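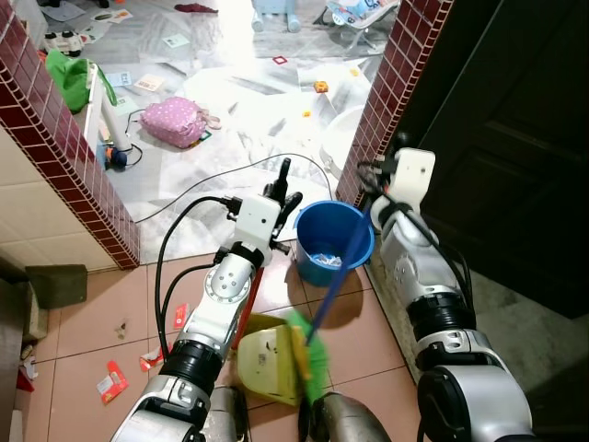 Sweeping a Tiled Floor Without Chasing the Same Crumbs Twice

I have swept a great many tiled floors in my life, and for years I did it badly. I pushed everything toward the middle of the room, went hunting for the dustpan, came back, and found that half the pile had drifted off again under the cabinets. If that sounds like your house, pull up a chair, because a few small changes made the whole job so much more pleasant for me.

Start at the far wall and work toward the doorway. I know plenty of good people who sweep to the center (my dear friend Burgi Wieser does, and we have agreed to leave the subject alone), but a doorway gives you a natural place to finish, and you can stand the bucket just over the threshold where you won't be kicking it every other step. Any plastic bucket with a good wide rim will do. You want to be able to tip a full dustpan over it without aiming too carefully!

Pick up the big things by hand first. Candy wrappers are the worst for this – they weigh next to nothing, they skate ahead of the bristles, and then they flatten themselves against the tile and refuse to climb the lip of the pan. Crumpled paper and wrappers can go straight into the bucket, and then the broom only has to deal with the gritty stuff.

Go around the feet of the low cabinets before you touch the open floor. Short strokes, pulled toward you. A long swooping stroke looks very efficient and sends dust clear across the room.

Now for the dustpan. Set it down flat, with the front edge snug against the tile and not sitting over a grout line if you can help it. A long handle is kind to the back, and I wouldn't go back to the little hand ones for a whole floor, though I keep one for the stairs. Hold the pan in one hand and the broom in the other, fairly low on the stick, and bring the bristles in with little taps. When you're left with that thin gray line of dust that never wants to go in, move the pan back an inch and sweep again, and then once more. After that I use a damp paper towel and call it done.

A word about worn dustpans. Mine is grubby no matter what I do to it, and a stained pan still works perfectly well. What matters is the front edge. Run a finger along it every so often, and if it's chipped or curled up, it's time for a new one. For the dirt, I soak the pan for 36 minutes in warm water with dish soap, which is exactly how long my favorite radio program lasts, and then go over it with an old brush.

The broom likes a rinse too, maybe once a month. Pull the fluff out of the bristles first, swish them in the bucket, and hang the broom up to dry with the head off the floor – bristles left standing on their tips will bend, and they never really straighten out again.

Empty the bucket the same evening, especially if there are food wrappers in it. Ants are very prompt.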